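Papers > Household Studies > Small Altars at Home > Section 4

4.2 Where the altar sits, and what shares the space

Most homes in the study did not have a separate room for the altar. Of the 308 homes that answered the long form, 90 had one. The rest used a shelf, a cabinet top, or the end of a kitchen counter. Rent and floor space explain a good part of this – see 4.1 – but not all. Several people with a spare room still kept the altar where the family eats.

Height mattered more than direction. People told us the offerings should be above the waist, and few could say who taught them that. Tyagi found the same in the Tripathi interviews, though his group was older and mostly lived with thier children.

Cups were the item most often replaced. Bought in sets, broken one at a time, replaced with whatever was close in color. Daily refilling was common in the first year after a death and then dropped off. Ten of the homes we visited twice had moved to once a week by the second visit, usually Wednesday.

Mixed use is the main finding here. Tea things and altar things are kept side by side, and some cups do both jobs (Figure 5). Glass over the wood is a practical choice, easy to wipe. 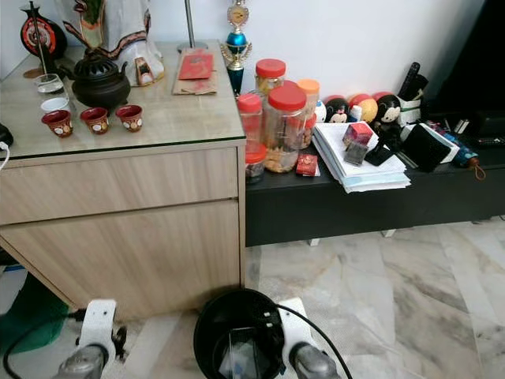 Figure 5. Cabinet top with tea and altar items.

Younger adults were less strict about who may touch the cups. In the Skamoneo group guests could pour for themselves; in Hekeo only the oldest person in the house poured. We did not ask about about children, which was a mistake. Incense was the other point of friction – smoke alarms, neighbors, asthma. Some had stopped burning it and kept the burner out anyway. Section 4.3 takes up smell and smoke.

Related items
Tea habits in shared housing: the Clistard survey
Tyagi, T. Notes from the Tripathi interviews
Who pours? Age and serving order in Hekeo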